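Residence Diary, Stodby House
30 March 2019

The morning was given to the inventory of small articles for the guest rooms on the third floor. The list approved in July was followed, with the amendments requested by the Rulleo office. Each room is to receive one drinking mug and one tube of toothpaste, to be set out on the table before arrival.

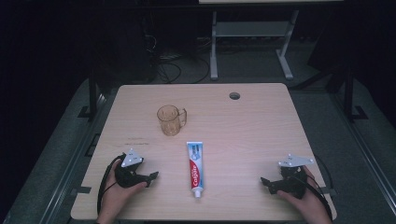 Glass mugs are to replace the china ones, of which 13 were returned chipped over the winter. The amber glass was preferred to the clear. Colgate will continue as the standard toothpaste until the Rotich contract is reviewed.

Eight rooms were completed by noon. The scuffs on the tabletops were noted and referred to maintenance. The order for 68 hand towels has not arrived, and a second letter was sent to Iller.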